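Print | E-mail

Tudley robotics club opens its doors on Fri 31 January 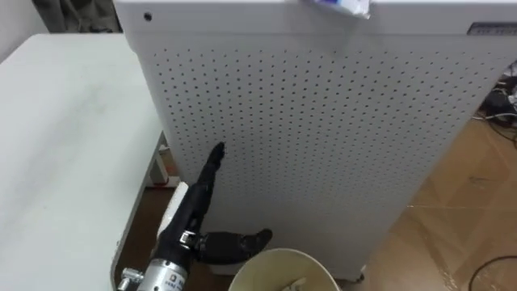

I've run the Tudley after-school robotics club for 2 years now, and I've never known the room as noisy as it is this term! We've got a place at the Haruna student challenge in May, so everyone is busy with our entry, which the students named Vomby (after a very long vote).

The task is to get a robot hand to point and press where it's told. Easy for you and me — a real headache for a team of 4 teenagers with homework to do. They've written most of the code themselves and argued over every line of it.

Come along and have a go from after school onwards. We still need £300 towards the coach and entry fee, so there'll be cake for sale too. Reporters are very welcome, just drop me a line first and I'll put the kettle on.

Adaeze Uzor, club leader

Print this page | E-mail to a friend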